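Fil : est-ce qu'une machine peut ranger un établi à notre place ?

Je reçois la question presque chaque semaine depuis que j'écris sur l'automatisation des petits ateliers. Ma réponse courte : pour certaines choses oui, pour le rangement pas encore. Je détaille.

1/ Par rangement, j'entends le travail de fin de journée. Des rouleaux de ruban qui traînent, des petites pièces à remettre ensemble, des paniers qui ont bougé. Un apprenti le fait en quelques minutes sans y penser.
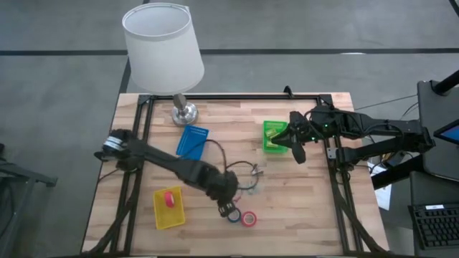 2/ Ranger, c'est d'abord décider. Quel objet va où, lequel on prend en premier, lequel on laisse. Sur un plateau en bois comme celui-ci, il y a un panier jaune avec un rouleau rouge dedans, et deux autres rouleaux posés à plat à côté, un bleu et un rouge. Vous avez sans doute déjà décidé que les deux vont dans le panier. Une machine n'a aucune raison de le supposer. Il faut le lui avoir montré ou le lui dire.

3/ Deuxième difficulté, la prise. Un rouleau à plat se saisit par le bord ou par le trou. Pour de petites pièces en vrac au fond d'un bac, c'est autre chose : elles glissent et se cachent les unes les autres. Une pince à deux doigts doit choisir un angle, descendre sans toucher le bord, serrer assez mais pas trop.

4/ J'ai passé une partie du mois de septembre à tenir un carnet chez Tratine, un atelier de petit montage. J'y ai noté toutes les interruptions liées au rangement ou à la recherche d'un outil : 17 par jour et par poste, à peu près. La plupart durent moins d'une minute. C'est ce temps-là qu'on voudrait confier à une machine.

5/ Or ce sont les tâches les plus courtes et les plus variées. Visser la même vis toute la journée, on sait l'automatiser depuis longtemps. Ramasser ce qui est tombé à côté, beaucoup moins.

6/ Deux bras valent-ils mieux qu'un ? Souvent oui. Une main tient, l'autre travaille. Il faut en revanche que les deux se coordonnent dans un espace étroit sans se gêner, et les câbles comptent aussi dans l'encombrement.
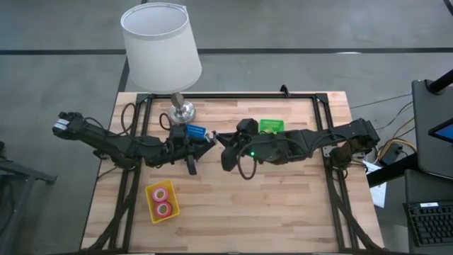

Henk Nijs me répond que je sous-estime la vitesse : selon lui, un bras qui met trois fois plus de temps qu'un humain reste rentable s'il travaille la nuit, quand l'atelier est vide.

7/ L'argument est juste pour le tri. Il l'est moins pour le rangement du soir, où une seule erreur suffit à bloquer la suite. Si un bac se renverse à deux heures du matin, quelqu'un le ramasse à sept heures et le gain a disparu.

8/ Côté prix, j'ai sous les yeux un devis de Neltitz pour un bras seul, sans pince ni caméra : 2 199 euros hors taxes. C'est abordable pour un atelier de six personnes. Le devis ne compte pas les heures de réglage, et ce sont elles qui coûtent.

9/ À la maison, c'est plus dur encore. Un atelier a des bacs, des étagères, une place prévue pour chaque chose. Dans une cuisine, un tiroir change de contenu selon la personne qui vide le lave-vaisselle.

10/ Reste la question de la vue. Une caméra placée près de la pince voit très bien ce qu'elle va saisir, et ses propres doigts lui en masquent une partie. Une caméra en hauteur voit l'ensemble, mais mal les détails. On combine en général les deux.

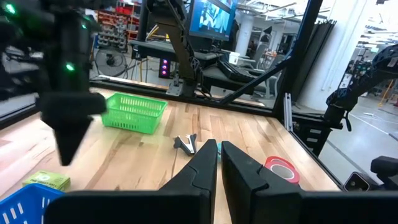
Et pour les outils qui s'ouvrent et se ferment ? demande Gyu-bin Gil. Une pince coupante ou des ciseaux, la machine les range comme un simple bloc ?

11/ Oui, le plus souvent comme un bloc, et cela suffit pour les poser dans un bac. S'en servir est un autre problème. Il faut deux points d'appui, un effort dosé, et sentir le moment où la matière cède. Je n'ai pas encore vu de démonstration qui me convainque sur des outils variés.

12/ Mon critère personnel : 50 objets différents, mélangés, remis à leur place sans aide, plusieurs soirs de suite. Le jour où un fabricant me laisse faire l'essai dans un vrai atelier, avec mes objets et pas les siens, je publie le résultat ici, bon ou mauvais.

13/ En attendant, chez Tratine, ils ont peint le contour des outils sur le mur. Le carnet de la prochaine visite dira si les interruptions ont baissé.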